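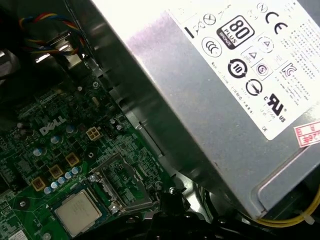 Noltusar 300 Line Conditioner

Sold by Plokis. Reviewed for this listing by Thabiso Ntuli.

Every maker of power accessories claims that cleaner electricity will make your computer last longer. We stock the Noltusar because people keep asking for it, and we would like you to read this page before you spend the money.

The unit sits between the wall outlet and your desktop. It smooths out small swings in voltage and takes the hit from a surge. It does not have a battery. If the lights go out, your computer goes out too, whatever the box seems to promise with its talk of "continuous protection."

Will you notice a difference? In a newer house with decent wiring, probably not. The supply in a reasonable desktop already copes with a fair amount of sag and noise. An efficiency badge such as 80 PLUS Bronze tells you how much power is wasted as heat, and says nothing on how a supply handles a surge, so don't buy or skip this on the strength of a badge.

Where it may earn its keep: old buildings, workshops that share a circuit with a compressor, the far end of a rural line. Dumisani Nkosi has run one in his print shop since December and says the monitor flicker is gone. He also moved the laminator to another outlet that week, so make of that what you will.

Specifications
Maximum load: 300 watts
Outlets: 3
Cord: 18 inches, too short for most desks
Warranty: 200 days, receipt required

The maker's "3,000 surge" rating comes with no test conditions. We asked for them and got a brochure.

Not suitable for laser printers or space heaters.

See also: Stinora battery backup, Feng surge strip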